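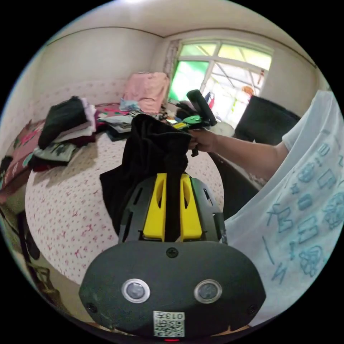 Bright yellow against dark gray.

Step edge colors at Fondotow hall
2 min read
2025-04-12 – posted by Genivaldo Bittencourt

Members are asked to comment on the proposed yellow edging for the main stairs. The Grukberg quote covers 169 steps.

seixas_office: We support the proposal. Yellow remains easy to see in poor light.

Grestel9: We respectfully disagree. White edging was approved in October and costs less.

seixas_office: White shows dirt within weeks – our cleaning records confirm this.

Grestel9: Then please post those records before the vote.

Related threads
Parking permits at Grestel
Hall rental rates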